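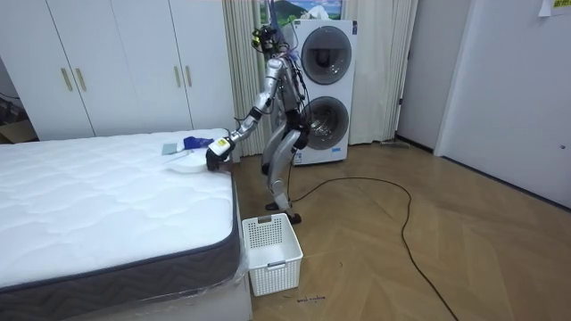
Clear the bed before you make it

I can't tuck a sheet around a plate, and yet every time I strip a bed the bare mattress turns into a table! Odds and ends, a crumpled blue cloth, whatever was in somebody's hand. So now I put a white plastic basket on the floor at the foot of the bed (the kind with little square holes and a handle cutout) and everything on top goes in there first.

Start at the corner nearest the basket and work back toward the pillows. Cloths go to the wash, dishes to the kitchen, and anything you can't place stays in the basket until the bed is made. Takes me 7 minutes, up to twice that in the kids' room.

If there's still plastic on a new mattress, peel it all off now, corners too. I left mine on one whole February and it crackled every time I rolled over.

Next up: the fitted sheet, bottom corners first.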